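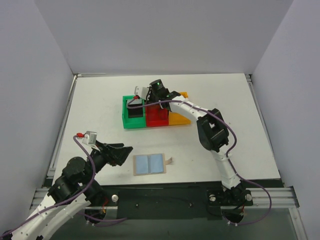 The Dellico Evening Psalter: a review

I have used the Dellico Evening Psalter since September, first by itself and later alongside the prayer book I have owned for years. It is a small hardback with one psalm or part of a psalm for each evening, a short reading from elsewhere in Scripture, and a lined space below for notes. There are 242 pages and two ribbons.

The psalms are the best thing in it. They are printed in full, including the harsh verses that many devotional books leave out, and the line breaks follow the sense, so they can be read aloud without stumbling. Longer psalms are spread over several evenings. Psalm 119 takes 11, and that suited me. I had always hurried it before, and at this pace the repetition began to do some work. I found myself carrying a single verse into the next day.

The companion readings are more uneven. Some are well chosen: the passage from Lamentations set beside Psalm 88 helped me stay with a psalm I usually avoid. Others seem to have been picked for a shared word and little else. Each reading comes with a short comment of more than 100 words, and these vary as well. The better ones explain a difficult phrase and stop. The weaker ones tell you what you ought to be feeling, and by November I was skipping most of them.

I have mixed thoughts about the lined space. Six lines is enough for a name or two to pray for, or a sentence of confession. It is too little for anyone who keeps a proper journal, and the paper is thin – a fountain pen shows through on the other side. Pencil is fine.

The binding has held up and the book lies flat once it has been opened a few times. The type is a good size for lamplight, though the verse numbers are faint. One mistake to note: the index sends you to page 181 for Psalm 130, and the psalm is on the page after.

I would compare it with the Skulus pocket psalter, which has no notes and no companion readings and fits in a coat. If you already know the psalms and want only the text, buy that one. The Dellico is better for someone starting to pray in the evening who would like a little company and somewhere to write. I still use mine most nights, with the comments left alone.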